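Subject: Re: Jadora kit on shiny kitchenware, worth the money?
Date: 2019-03-12

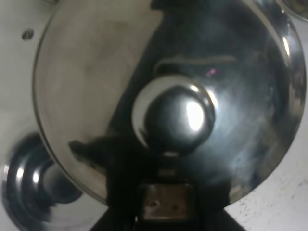 We have had the Jadora kit from Pamard on our arm since November, so I can answer most of this. The kit is the gripper, the wrist camera, a mounting plate and the Clovis software license. Setup took us an afternoon and the manual is fine. The trouble for your use is reflections. On a polished lid the wrist camera gets the black gripper back as a big dark patch across the metal, and the knob is nearly black too, apart from one bright highlight. Clovis finds the outer rim without much fuss. The knob it finds less often, and it sometimes puts the grasp point on the highlight.

> We are looking at the Jadora for a dish return line in Salem.
> Most of the load is steel pots and lids. The sales sheet says
> "all common kitchen materials." Has anyone run it on polished
> steel? Also, is the 2160 price the full kit or only the gripper?

2160 is the full kit with one year of Clovis. The gripper alone was 986 when we asked, and you would then need your own camera driver. Support is another 600 a year. We paid for it and would again, as they answered all 3 of our tickets within a day.

On polished steel, we did 600 picks with default settings and were not happy with the knobs. Turning off auto exposure and fixing it low helped more than anything else. Smudges on the lid didn't seem to matter either way. Brushed pans and plastic tubs gave us no trouble at all.

If your lids come back stacked or touching, ask Pamard for a trial unit before you order. Ours were laid out on a white table, some close together, and it still mixed up neighboring rims now and then.

I can send our Clovis config file off list if you want it. It is for version 3 and I have not tried it on anything older.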